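Drekex-list: student manipulation projects
Subject: Re: tray edge grasps, finger pads, and what goes in the November report

Pieter Willems wrote on 8/13/22:

> Before the Prornley group writes its section I would like to settle
> three things.
>
> 1. Which episodes we keep. The rule in the handbook says an episode is
> kept if the object ends inside the target area. It says nothing about
> how many regrasps are allowed on the way. Two people labeling the same
> episode can disagree and both be following the rule.
>
> 2. Finger pads. The rubber on the older pair is worn. Do we replace it
> in the middle of the table-clearing set, or finish the set and then
> replace it?
>
> 3. The tray. I still think it is too wide for a one-handed task and
> should be moved to the two-handed list.
>
> Please answer under the points, not on top.
>
> Pieter

Pieter, all,

Answers under the points, with some numbers from the Schouten machine. I reran the labeling script last night on everything uploaded so far.

On 1. I agree the rule is too loose. The set stands at 2,000 episodes. Of those, 479 contain at least one regrasp, going by the finger opening signal: the fingers close, open past the halfway mark, and close again before the object reaches the target. The script does not look at the video, so it also catches cases where the operator only adjusted the approach and never touched the object. I would not delete any of them. I would add a field called "regrasp" with the number of closures and leave the choice to whoever trains on the data. The policy code already skips fields it does not know, so nothing breaks for the people on the old branch.

The label "success" then keeps its present meaning. If we want a stricter one, it should get a new name. Last year the club changed the meaning of an existing label halfway through, and the two halves could not be compared afterward. I spent a good part of the spring term sorting that out and would prefer not to repeat it.

On 2. Finish the set first. Friction changes with the pads, and so does the closing width, by the thickness of whatever has worn off. The width is logged from the linkage and not from the pad surface, so a fresh pad shows up as an offset on every grasp. If we swap in the middle, we need a calibration file for each half and a pad number in the metadata. If we swap at the end, we need one file and a note. The Drustex sheet we ordered is cut to the same outline as the old pads but I have not measured its thickness yet. Someone with calipers should do that before it is glued on.

Table clearing is laid out the usual way, white cloth, gray and white woven placemat, soup plate, knife, with the wood-grain tray on the near side.

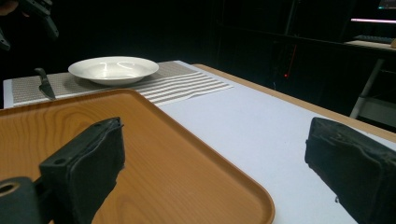
Dagný Skov replied that the tray should stay on the one-handed list, but with the task text changed from "lift" to "slide." Her reasoning was that one gripper on a raised rim can pull a tray along a cloth without carrying its weight, and that a twisting load only appears when the far end leaves the table. She also asked that the slide distance be fixed at 300 mm so that episodes can be compared across groups.

I have no objection to that, and it answers point 3 better than what I was going to propose. Some consequences:

a) The task text in the config has to change in both places, the prompt string and the task table. They are not generated from each other. This has caught people before.

b) A slide gives a long stretch where the fingers are closed and the object moves in nearly a straight line. The segmenter splits on finger events, so the whole slide becomes one segment. That is fine for replay but it makes the segment lengths very uneven. I suggest a cap on segment length and a split at the cap, with a flag on the continuation.

c) The cloth moves too. If it bunches under the tray, the position estimate still follows the tray correctly, but everything standing on the cloth may shift. For tasks where the plate is the second object, the plate position has to be read again after the slide and not carried over from the start of the episode. The current script carries it over. I will fix that.

d) The glossy plate remains the weak spot for the depth estimate. Overhead lights reflect in the well and the estimate reads those patches as holes. Masking by brightness removed most of the bad points in my tests but also ate part of the rim, and the rim is where we grasp. I would keep the raw depth and store the mask beside it.

On the knife: the handbook asks for the handle to be grasped, never the blade. The object table has no grasp region for it at all, so the planner falls back to the middle of the bounding box. A region on the handle needs to be added by hand. The dark handle segments poorly against a dark room, so please do not rely on the automatic outline. Draw it.

Timing. The plan was 4,000 episodes before the report. At the present rate that is possible if both stations run, and not possible with one. If the second station goes to the first-year class again in the fall, I would cut the number of tasks and keep the number of episodes per task. Fewer tasks with full counts are easier to report than many with gaps.

Open items, in the order I would do them:

- add the regrasp field, rerun the script on the old uploads
- change the tray task text, both places
- fix the plate position carry-over
- draw the handle region for the knife
- measure the Drustex sheet
- replace pads after the last episode of the set, then recalibrate

I can take the script items. The rest needs names next to it. If you upload before the new script is in, put your files in the "pending" folder and I will move them.

One more request. Please write the operator initials in the field for operator initials. Several uploads have them in the notes field, where the script does not look.

Comments (4)

mvd_lab: On the segment cap, can it be set per task? A cap that suits the tray would never trigger on the knife, and I would like to leave those files alone.

Dagný Skov: Fine with 1 and 2. For the slide, measure from the rim nearest the gripper. The center of the tray is hard to mark with that ring pattern on it.

tk: I have calipers and will do the sheet. Does anyone have the thickness of the old pads when they were new? It is not in the parts list.

Pieter Willems: Agreed on all points, including the tray. Per-task cap is OK with me. The parts list gives only the outline, so measure an unused spare if one can be found in the drawer.

Drekex-list archive | Contact the list owner | Copyright remains with the authors of the messages | Back to top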